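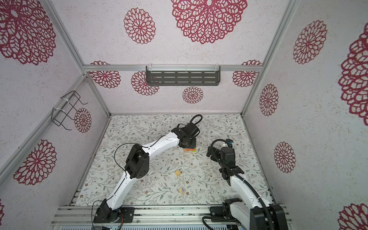
Cell 5 stopped again: cable snag on the left arm

Cell 5 at the Bretwood shop was down for 56 minutes on Saturday after the left arm faulted during a block pick. The controller logged a position error on the elbow joint and cut drive power to both arms. No one was inside the enclosure. One jaw finger was bent and has been replaced.

Lambros Dimitriou traced the fault to the thin cable at the left elbow. The cable is run with a slack loop so the joint can reach full extension. During a return move the loop caught on the edge of the wire rack on the left wall, pulled tight, and dragged the joint off its path. The error limit tripped as intended, but only after the arm had moved far enough to drive the gripper into the mat.

The same fault had come up twice in January and was cleared both times with a restart. Neither stop was written up. Angeliki Balaskas asks that any position error on either arm be entered in the log before the cell is reset, with the joint number and the program step.

The right arm did not fault. Its cable runs in corrugated conduit along the upper segment and was checked at both ends.

Changes for now:

Return moves on the left arm are limited to 20 percent speed.
The elbow error limit has been tightened. Expect some false stops on fast picks until it is tuned.
Check the elbow loop by hand at the start of each shift, drives off and locked out.
Do not shorten the loop with a tie. Too little slack loads the connector and gives an intermittent encoder fault that is harder to find.

A clip for the elbow housing is on order from Movberg. Once it is fitted, the left arm will run the full block program for 9 hours at reduced speed before the limit is lifted. Moving the rack to another post is also under review, pending a reach check against both arms. Questions about the lockout steps go to Angeliki.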